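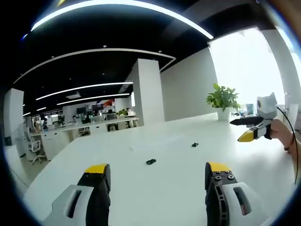

**Nayeli Ospina** · lake sediments, postdoc, mostly mud

1/ Right. Buker core thread, as promised ages ago. Typing on the train so forgive spelling

2/ Lake Buker. Small, deep, no oxygen at the bottom. No oxygen = no worms = nothing stirs the mud. So you get layers. Pale in spring and summer, dark in winter. One pair, one year. Varves, if you want the word

3/ We got 583 cm out in November, in overlapping sections. Coldest I have ever been. Kuldeep Uniyal ran the winch and sang the whole time, same song

4/ Top bit is soup. Always is. You lose the last few years unless you freeze it in place, and our freeze corer leaked. So the top is from a short gravity core instead, matched by eye to the long one. Will come back to this becuase it matters

5/ Below the soup: gorgeous. Pale layers are calcite, tiny crystals that drop out of the water when algae bloom and use up the CO2. Dark ones are leaf bits, clay, dead algae. Under the microscope you can see the crystals get smaller upwards through a single summer. Same in almost every pair

6/ Then the Garrido bed. 12 cm of grey silt, sharp base, no layers at all. One event. My money was on a flood

7/ Kuldeep said landslip, off the steep side under Garrido farm. We argued through two lunches

8/ Things for a flood: plant bits all through it, and a thin clay cap where the fine stuff settled last. Things for a slip: lumps of older varves IN it, upside down some of them. Floods don't usually tear up lake bed and flip it

9/ So, slip. Or a flood that set off a slip. He's being very gracious about it (he isn't)
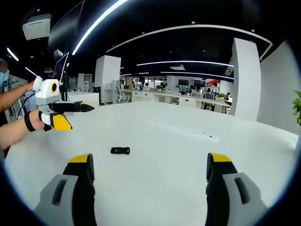
*Thread page last updated: July 2025*

10/ Picking this up again. People asked how the counting works. Two of us count the same section seperately, no talking. Then compare. If we're off by more than a few years per hundred we both go back and do it again

11/ Worst stretch is just under the Garrido bed. The slip scraped some years off the top and we don't know how many. Could be three. Could be forty. That's a gap with a question mark and it stays one until the radiocarbon comes back

12/ Sent leaves for dating, 11 samples. Leaves and twigs from land only. Water plants take up old carbon from the limestone and come out far too old. Learned that one the hard way at Zolik, whole season's dates in the bin

13/ Rough age for the bottom of the core, before anyone asks: no. Ok fine. Layers in the lower half are under half the thickness of the ones up top so it's old. Well past 1000 years. Not giving you more than that

14/ Scanner: the Prisix, yes, the slow one. Calcium peaks line up with the pale layers nicely. Titanium goes up in the Garrido bed like you'd hope, that's soil and rock off the hillside

15/ Back to the soup problem. Matching the short core to the long one hangs on two dark layers and a thin orange one. If the orange is local and not lake-wide, everything above shifts by a year or two. Need another short core from the north end to check

16/ Boat's booked out till autumn. Typical

17/ Someone asked are the layers visible without a microscope. Upper ones yes, easily, once the face is cleaned. Scrape ACROSS the layers never along, or you smear the lot. Photograph fast, the dark ones go brown in air within the hour

18/ Dates when I have them. My stop, bye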